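Home | Report a fault | My reports | Help

Streetlight out, Grulska Road, ticket 758
Reading time: 1 minute

Status: resolved

Reported through the Hasevlow street faults page in February. Lamp column 30, outside the Panach bakery, not coming on at dusk. The two columns either side were working. The reporter said the pavement is uneven there and people have been stepping into the road to avoid it.

First check: column 30 showed as healthy on the lighting map, so the report was closed automatically. The reporter opened it again the same evening. We have asked for automatic closing to be switched off for repeat reports.

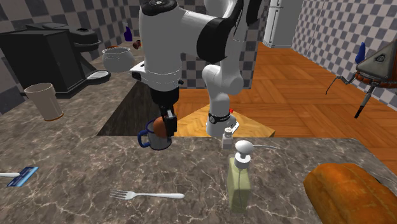 Second check: crew attended at 16:40. Lamp tested and working, fuse intact, no supply at the base of the column. Fault passed to Kleinschmidt, who look after the cabling on this stretch, with a target of 72 hours.

Kleinschmidt found a damaged joint under the footway – water had got in through a cracked slab. Joint replaced and supply back on. The lamp came on at dusk and stayed on for 3 nights running.

Still open: the cracked slab has been made safe with tarmac but needs replacing. Please don't add comments about the paving here, as this ticket covers lighting only – use the footway form and quote column 30.

Contact us | © Hasevlow Street Services | Back to top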